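Virano at the Pristby
Posted by Abla Geagea in November
4 comments · 11 shares

I moved into the new flat the same week Virano played the Pristby, so I went out with half my things still in boxes. I had liked the first record without loving it and bought the ticket mostly to get out of the house.
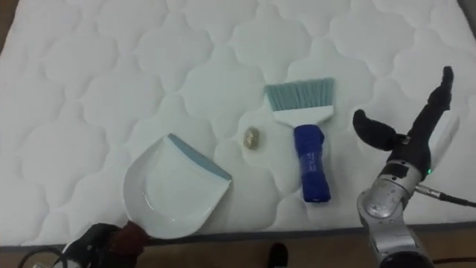
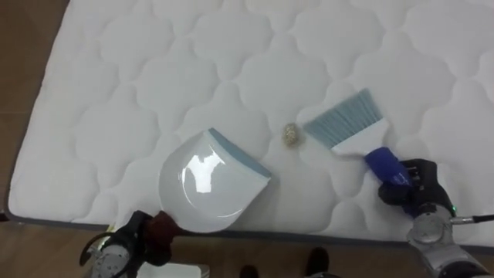

Flomlow Listening Club: members' blog

Virano are a four-piece now. The new member plays the harmonium and stands at the side of the stage, and for the first 20 minutes you could hardly hear it. Someone at the desk must have noticed, as it came up during "Nyberg" and stayed up.

"Nyberg" is the song I would play to anyone who hasn't heard them. It has one verse, sung three times, a bit slower each time. On the record it fades out. On stage they let it stop dead and then went straight into the next one, and I think I prefer it that way.

The room holds 254 and was nearly full. The support was a solo guitarist who did not give a name, or gave it before I got in. The set was short and all instrumental, with a lot of retuning.

Virano played for 85 minutes with no encore. The two new songs near the end are louder than anything on the album and I am not sure about the second, which has a long drum part that goes nowhere much. The harmonium is good on both.

Records were on sale by the door for up to £20. I bought the 10-inch with the live version of "Nyberg" on the back. My record player is still packed, so I can't say yet how it sounds.

Share this post · 4 comments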